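Section 3: Fitting the finger pads and setting the grip

Okay, the arm is bolted down, the power light is on, and you've run the wake-up routine from Section 2. Now we get to the part I like best, which is the hand! I wrote this section for the Lerno two-finger kit, and I've done the job often enough to have opinions, so bear with me if I wander a bit.

You'll need the small hex key from the accessory bag, a clean lint-free cloth, and the pads themselves (they come in a flat Strebel envelope that looks exactly like packing material -- please don't throw it out, I did that with my first set).

CAUTION: Press the stop button and switch the hand off at the base before you touch the fingers. They don't pinch hard, but they pinch.

1. Open the hand all the way from the control page, then switch it off. It stays where you left it.

2. Wipe the inside of each finger. Glenys Price, who tested the early kits for us, found that even a thumbprint can make a pad creep.

3. Peel the backing off one pad and line up the flat end with the base of the finger. Don't press yet.

4. Roll the pad on from the base to the tip, slowly. If you trap a bubble, lift the pad and start over. You get a couple of tries before the adhesive gives up.

5. Do the same on the other finger, then leave everything alone for 22 minutes. Go make coffee.

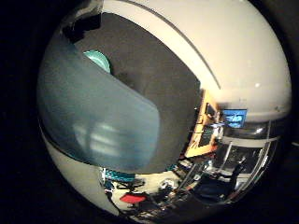 6. Switch the hand back on and open the Grip tab. The default force is 3, and I'd leave it there until you know what you'll be picking up. For thin-walled cups and anything that squashes, drop it to 2.

7. Click Close Slowly and watch the pads come together. They should meet along their whole length. If the tips touch first, loosen the hex screw at the base of the finger a quarter turn, nudge the finger out, and tighten it again.

8. Click Save Zero. Really do click it! The hand forgets the new pads at the next restart if you don't, and then you'll be writing to Tala Nseir at the help desk like I once did.

NOTE: If you bought the Otamex adapter plate, your hex screws sit on the outside of the fingers. Everything else is the same.

NOTE: The wrist camera has its own cleaning cloth and its own section (Section 5). Keep pad cleaner away from the lens.

How long do pads last? We say 1000 grips before you check them for wear. Mine usually go longer, but I mostly move soft stuff. If you handle anything with sharp corners, look them over more often, and swap both pads together so the grip stays even.

Spare pads are on the Serketis parts page under "Hand, soft parts." Order the pair, and have your kit number handy when you do.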